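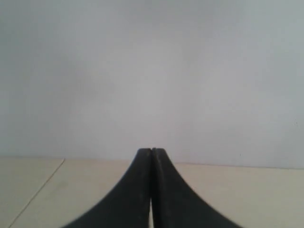 4.3 Closed-Finger Reference and Aperture Estimation

The Vomis controller receives finger position from the motor encoder at 50 Hz. In principle this is enough to tell an open gripper from a closed one. In practice the encoder is on the motor side of the drive, and the fingers can flex under load, so a reading near zero may mean that the tips have met or that a thin object is being held between them. The grasp monitor described in Section 4.4 has to separate these two cases before the planner is allowed to start a lift. We therefore estimate the aperture a second time from the wrist view and compare the two values.

The visual estimate depends on a reference view taken with the fingers closed and empty. Figure 3 shows such a view at the Farnley station. The tips touch along a thin vertical seam and stand against the plain wall, just above the far edge of the work surface. Both fingers are black and the background is pale, which makes the outer contour easy to extract with a fixed threshold. The lower parts of the fingers are less useful. Their outer edges are soft toward the bottom corners, and a narrow sliver of light remains between the bases even though the tips are in contact. An early version of the estimator took the widest light region between the fingers as the aperture and reported a small opening for every closed grip. The current version reads the aperture only in a band below the tips and ignores the base region.

Contour points are collected separately for the left and right fingers, and a smooth curve is fitted to each. The two curves are then registered to the stored reference by a shift along the image rows and columns. Rotation is held fixed, as the camera mount does not allow the fingers to turn in the view. If the fit error exceeds 2 pixels, the visual estimate is marked as invalid and the controller keeps the last valid value for up to 200 ms. After that the monitor reports an unknown state, and the planner must either wait or retreat to the approach pose. It may not lift.

Surface wear on the fingers was a concern during development. The scuffs and light patches on the upper shafts in Figure 3 lower the local contrast, and a threshold chosen on unmarked fingers can break the silhouette into several pieces. Two changes were made. The threshold is now set from the reference view itself, and small holes inside the finger mask are filled before the contour is traced. The seam between the tips is not used as a feature, since its contrast changes with the lighting and it may vanish under strong front light.

The background is handled with equal care. The line between wall and work surface passes behind the fingers, and the joint in the surface at the left gives a second strong edge. Neither moves with the fingers, but both move in the view whenever the arm does. A background model built at one pose is thus of no use at another. We mask the view to a region around the expected finger outline and discard all edges outside it, including small marks on the wall. Edges that cross the region are rejected when their direction differs from that of the nearest reference contour.

References were recorded in April at Farnley and at the Wistside station, with the same software build at both sites. The labeled set used to tune the band limits contains 551 frames, divided by recording session so that frames from one session never appear in both the tuning and the test part. Labels were assigned from a gauge placed between the fingers – or from its absence, in the closed case – and not from the encoder, whose error is the quantity under study.

The estimator runs as a separate process in the Vidal tooling layer and publishes three fields: the aperture, the fit error and a validity flag. The controller does not average the visual and encoder values. When they disagree beyond the configured limit, the monitor stores both values with the current view and passes the case to the recovery logic described in Section 4.5.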